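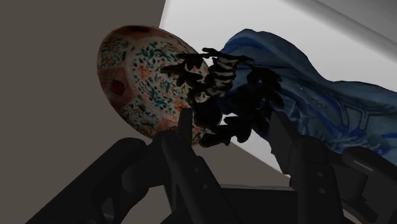 Soltumard, 17. März 2024

Etikettenprüfung Nahrungsergänzung, zweiter Durchgang. Von 119 Produkten aus dem Onlinehandel sind 7 übrig, bei denen ich die Angaben auf der Packung nicht mit der Zutatenliste zusammenbringe. Der Händler Gendier schreibt dazu, alles sei »behördlich angezeigt«. Mag sein. Angezeigt heißt in Deutschland nur, dass das BVL Bescheid weiß. Geprüft hat da noch keiner etwas.

Magnesiumkapseln von Usov: 200 mg pro Kapsel, vorn groß gedruckt. Ob damit das Element oder die Verbindung gemeint ist, steht nirgends. Nachfrage läuft, Antwort erwarte ich keine brauchbare.

Pflanzenextrakt von Hsieh: »unterstützt die natürliche Abwehr«. Dazu finde ich keinen zugelassenen Claim, der passt. Das zugesetzte Vitamin C würde eine Aussage zum Immunsystem tragen, der Extrakt nicht. Der Text tut so, als wäre es umgekehrt.

Offen: Pflichthinweis zur Verzehrmenge bei zwei Proben unleserlich klein, Schrifthöhe nachmessen. Tabelle vom September nicht weiterverwenden, da sind die Einheiten durcheinander.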